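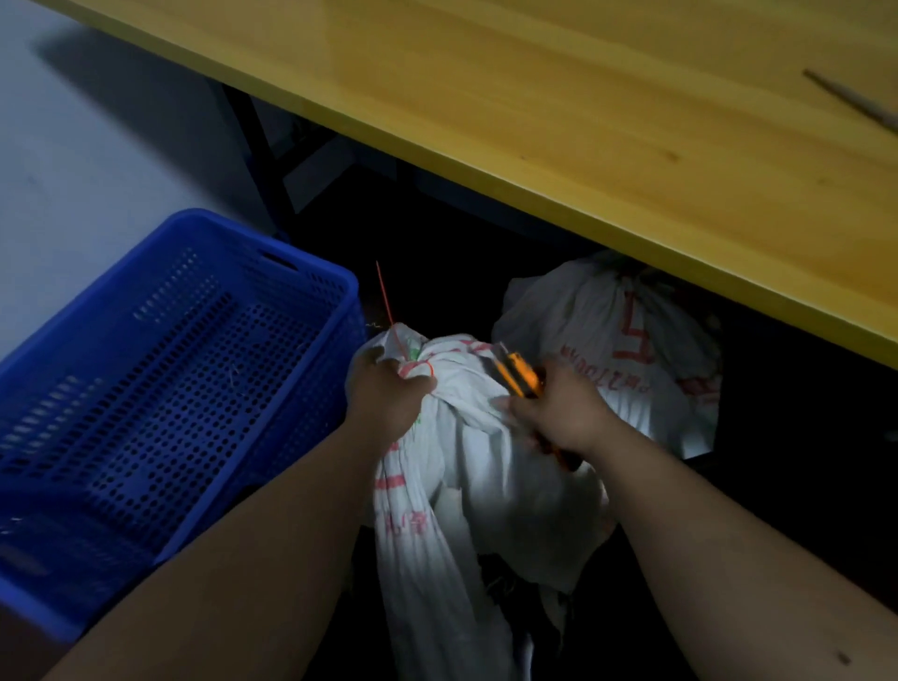

Drovard says its repair benches will pay their way by 2025. The numbers are thin

Feb 12, 2023

Drovard wants residents to stop throwing away toasters, and it is ready to spend $4000 a month to make that happen. The town council voted last week to keep its repair program going through 2025, with free benches at the old Hosarach furniture store and a second site on Ortuño Street to open in August.

The idea is easy to like. Bring in a broken lamp or a wobbly chair, sit down with someone who knows how to fix it, and go home with something that works. The town says this keeps junk out of the landfill and saves families money.

How much junk, and how much money, is harder to pin down.

The council's two-page summary says the program handled 200 items in its first season. It does not say how many left in working order. Asked for that number, the town said it tracks "visits and engagement" and that a fuller report would come later. No date was given for the report.

Nor is there a figure for the landfill. The summary says the benches "support a major drop in household waste," but the town's own trash totals for the same months are flat. A few bags of small appliances would hardly show up in those totals, which makes the word "major" an odd choice.

Hadi Rawashdeh ran a shoe and luggage repair shop in Drovard until he retired, and he spoke against the extension at the meeting.

"I have nothing against fixing things. I did it all my life," he said afterward. "But I paid rent. If the town had asked me, I could have told them what it costs to fix a zipper and how many people will wait a week for it. They didn't ask."

Rawashdeh also questioned the choice of Dritau, a consulting firm, to run sign-ups and scheduling. Its fee comes out of the monthly budget, and the summary does not break it out. The council said the contract was handled under normal rules for small purchases and that the full terms would be posted. As of this week they had not been.

Supporters point to a survey in which most users said they would come back. The survey had 100 responses, all collected at the benches from people who had chosen to be there. People who tried once and gave up, or who looked at the opening hours and never went, were not asked.

The hours are a sore point of their own. The Hosarach site closes at 4 p.m., before most working people get home. The town says evening hours are "under review," the same phrase it used last August.

None of this means the benches are a waste. A fixed lamp is a fixed lamp, and plenty of towns spend more on less. But the council has now signed up for two more years on the strength of a summary with no repair rate, no cost per item and no contract terms attached. The next budget hearing is in the spring.

Related items
Ortuño Street parking changes delayed again
Council puts off vote on recycling cart fees
What will happen to the Hosarach building?
Letters: Drovard's library hours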